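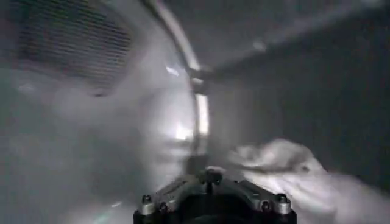 Screw heads on a dark metal housing.

Storing bottled drinks at home

The Trimham household advice service issues the following guidance to residents who keep drinks in a larder, garage or utility room.

Choose a place that stays cool and out of direct sun. Bottles of juice and squash lose their colour and flavour on a bright windowsill. Keep them at least 300 mm from a boiler or radiator.

Shelving should be fixed to the wall and its screws checked every 3 months. Tighten by hand, using a driver that fits the head. Heavy bottles belong on the lower shelves, with glass at the very bottom. 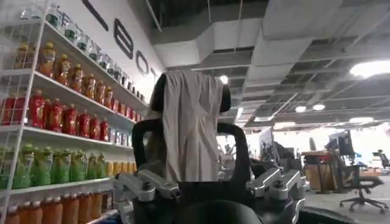

Bottled drinks on white wire shelving.

Place new purchases at the back and bring older ones forward. Read the date on each label before doing so. Opened juice should go into the refrigerator and be finished within the time stated by the maker.

Sticky rings are removed with warm water and a little washing-up liquid. Dry wire shelves well, particularly at the joints.

Carbonated drinks should not be left in an unheated outbuilding from December onwards.

Page reviewed Saturday, August 20, 2022.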